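Section 4. Setting the picture

Applies to: Koubek 820 monitor, desk stand and wall mount versions
Last revised June 8, 2023

The 820 leaves the factory in Vivid mode. Vivid mode sells monitors in brightly lit stores. It does very little for anyone who has to look at the screen all afternoon, and the first thing this section asks you to do is turn it off.

You do not need a calibration device for what follows. You also should not expect the result to match one. Matching by eye will get you a picture that is comfortable and reasonably neutral. If you are preparing work for a print shop, have the screen measured and skip to Section 5.

4.1 Before you start

1. Let the monitor run for half an hour. The quick start card says it is ready in two minutes. It lights up in two minutes, but the brightness keeps drifting for a good while after that.

2. Set the room up the way you normally use it. Close the blinds if you usually work with them closed. Do not adjust the screen at night and then complain about it at noon.

3. Check the cable. Use the one in the box or another that is no more than 2 meters long. Gold-plated connectors make no difference to the picture.

4. On the computer, turn off night light, blue light filters, automatic brightness and any "enhancement" that came with the graphics driver. Some of these turn themselves back on after an update.

5. Wipe the panel with a dry, soft cloth. Power the monitor off first.

CAUTION: Do not use window cleaner, alcohol or paper towels. The anti-glare coating marks easily and is not covered by the warranty.

4.2 Choosing a mode

1. Press the button under the lower right corner to open the menu.

2. Go to Picture, then Mode, and select Standard.

3. Go to Picture, then Extras. Turn off Dynamic Contrast, Smart Sharpen and Skin Tone.

4. Press Back twice. The menu saves as you leave it. There is no message to confirm this.

Note: The Film, Game and Jammont modes are Standard with the color and sharpness moved around. We have compared them side by side and cannot find a reason to prefer them. Jammont is warmer. You may like it, in which case use it and go straight to 4.6.

Note: The box gives the contrast ratio as 2000:1. That figure applies to a full white screen and a full black screen in a dark room. With a lamp on behind you, the contrast you see will be lower, and no setting in this menu will bring it back.

4.3 Brightness

1. Hold a sheet of plain white paper next to the screen, in the light you normally work by.

2. Open a blank document so that most of the screen is white.

3. Lower Backlight until the screen and the paper look about equally bright. Most people overshoot on the high side. If the screen still looks like a lamp, keep going.

4. Leave the setting called Brightness at its default. In spite of the name, it moves the black level, and you will get to it in the next part.

A picture that is set correctly often looks dull for the first day. Give it that day before you decide that something is wrong.

4.4 Black level

1. Open Bretuvum, the test pattern program on the support page. It needs no account. If a download page asks you to make one, you are on the wrong page.

2. Choose Patterns, then Dark Steps.

3. Raise Brightness until you can see every bar, then lower it until the darkest bar only just stands apart from the background.

4. If no position gives you this, check that the computer and the monitor agree on the signal range. In the monitor menu, look under Input, then Range, and try Full and Limited in turn. A washed-out gray in place of black nearly always comes from this setting, and returning the monitor will not fix it.

4.5 Color and dull tones

Bright reds and blue skies look fine on almost anything, so they are poor material for judging color. Grays, browns and muddy greens are much harder for a screen to get right. A small shift toward pink or green shows up in them first.

1. Set Color Temperature to 6500.

2. In Bretuvum, choose Patterns, then Gray Ramp. Look for bands that lean pink, green or blue.

3. If you see a tint, choose User under Color Temperature and lower the matching channel one step at a time. Lower one channel before you raise another.

4. Open a few pictures with large areas of quiet color and look at the places where one surface meets the next.
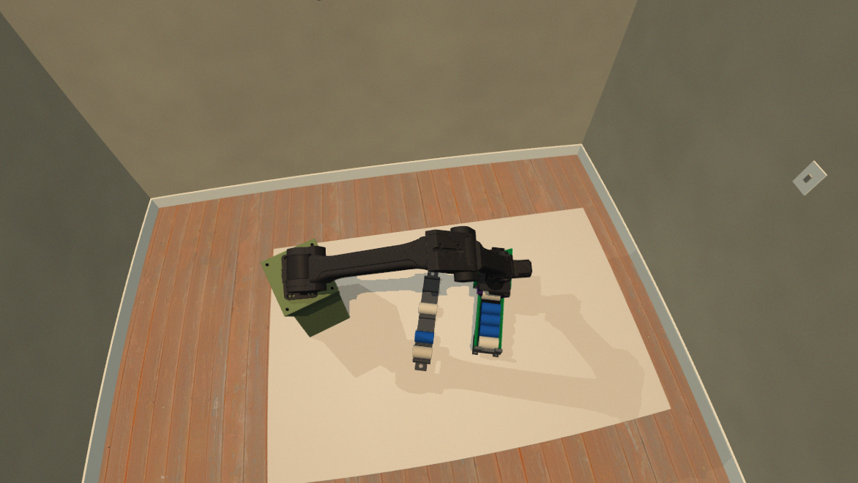
Figure 4-3. Rendered room with an olive-brown back wall and gray-green side walls.

5. Neighboring tones should stay separate without either one looking brightly colored. If they run together, go back to 4.4. If they look like fresh paint, Vivid mode or one of the extras is probably still on.

Note: Two monitors of the same model will not match exactly, even with identical numbers in the menu. Copying settings from a forum post is a starting point at best. The person who posted them has a different panel and different curtains.

4.6 Keeping the settings

1. Go to System, then Lock, and select Picture.

2. Write down Backlight, Brightness and the three color channels. A firmware update clears them, whatever the update notes say.

3. Check the gray ramp again next February or whenever you move the desk.

The Briltico helper app offers to adjust all of this for you. It reads the time of day and changes the backlight, and it cannot tell what the light in your room is doing. If you install it, switch off Auto Picture under Preferences, or it will override the lock.

To undo everything in this section, go to System, then Reset, then Picture Only. The monitor will restart in Vivid mode.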